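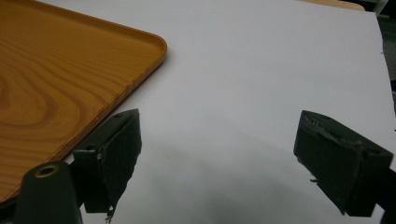 Melamine trays warping after commercial dishwasher — cause?

Posted in: Materials and Finishes > Laminates and Molded Goods

mtapsell
We run a 12-table cafe and bought a batch of printed wood-grain melamine trays from Grutier in November. They were flat on arrival. A fair number now rock when set on a flat counter. The print is fine, no fading, no lifting at the rim. The bow is always the same way, center up, corners down.

Machine is an undercounter unit, high-temp rinse. Trays go in on edge in a peg rack, come out, and get stacked by whoever is on shift. Supplier says "dishwasher safe" and wants to know our rinse temperature before they discuss credit. Is this heat, or is it how we stack them?

Merle Tapsell

cosgrove_e
Need more information. Rinse temperature at the rack, not on the display. Thickness of the tray. Whether the underside has the same printed overlay as the top or is plain.

If the decorative foil is on one face only, the two faces don't shrink at the same rate as the resin continues to cure. Every hot cycle pushes the cure a little further. The result is a slow bow, and it doesn't come back.

mtapsell
Underside is plain. Thickness by calipers is a hair over 3 mm away from the rim. Display reads 180 F on rinse. I don't have a rack thermometer.

hingebound
Foil on one side is normal and has been for decades. Plenty of trays are built that way and stay flat. I'd look at stacking first. Warm trays in a tall stack with one off-center will take a set.

cosgrove_e
Melamine is a thermoset. It doesn't soften and take a set the way polypropylene does. You'd need a lot more than the weight of a stack.

hingebound
Fully cured melamine, sure. You said yourself these are still curing. Undercured stock will creep at 180 F. I've measured it.

cosgrove_e
Measured how?

hingebound
Straightedge and feeler gauges, corner to corner, before and after. Sample was small, I'll grant that. Sikico brand, the lighter gauge. The ones cooled on edge moved less than the ones stacked hot. Both groups moved.

cosgrove_e
So both groups moved, including the ones that were never stacked. That supports heat as the main cause and stacking as a modifier. I don't have a problem with that.

nd_rutherford
Check that they are melamine at all. "Melamine" gets used loosely in catalogs. There are three common constructions sold with a wood print:

1. Compression-molded melamine with a foil overlay. Hard, rings when tapped, sinks in water.
2. Paper-laminate tray, phenolic core, pressed with a raised rim. Brown edge if you scratch the back of the rim.
3. ABS or polypropylene with a printed film. Lighter, dull sound, a fingernail will mark the underside.

Type 3 will bow at 180 F and there is nothing to diagnose. Type 2 usually survives if the edge seal is good, and swells at the rim if it isn't. We had 198 of type 2 at the Rutherford site and the failures were all at the corners, where the overlay has to stretch over the radius.

Ngaio Donnelly

mtapsell
Scratched the back of one rim. Same cream color all the way in, no brown. Rings when tapped.

nd_rutherford
Type 1 then. Ebony's explanation fits.

quillfish
Some cheap "melamine" is urea-formaldehyde with a thin melamine glaze. Also hard, also rings. Water uptake is worse and it doesn't like high-temp rinse at all. Look for crazing or a chalky patch on the underside where the glaze has worn. I would not keep using those for food contact until you know which it is.

mtapsell
No crazing that I can find. I'll ask Grutier for the resin declaration in writing.

w_treloar
Used to mold these. Two comments.

Undercure comes from a short press cycle. A shop with a 3,000-piece order and a late start will take seconds off the dwell, and the part looks perfect when it leaves. A dye test will show it: boil a sample in dilute acid with rhodamine B, rinse, and look for pink. A well-cured part stays close to clean. Any test lab can do it, don't do it in the cafe kitchen.

Second, 180 F on an undercounter display is the booster tank or the manifold, depending on the make. The tray surface will be lower. Heated dry is another matter. If yours has one, turn it off for the trays.

mtapsell
It has heated dry. It has been on the whole time.

hingebound
That changes things. Dry cycle air on a 3 mm part is worse than the rinse.

cosgrove_e
Agreed, for once. Turn it off, cool on edge, and mark a few flat trays underneath so you can track them separately. Measure at the center with the tray face up on something known to be flat. Kitchen counters generally aren't.

ataahua_m
Has anyone had luck flattening them again? We have 101 Mudero trays with the same bow.

w_treloar
No. A cured part won't relax, and forcing it cracks the foil at the rim. Retire them or use them for dry display.

mtapsell
Grutier replied. They confirm melamine, decline to state cure test results, and say heated dry is excluded on page 2 of the care sheet. I didn't get a care sheet. Dry cycle is off as of this morning and six trays are marked. Will post the readings when there are enough washes to mean something.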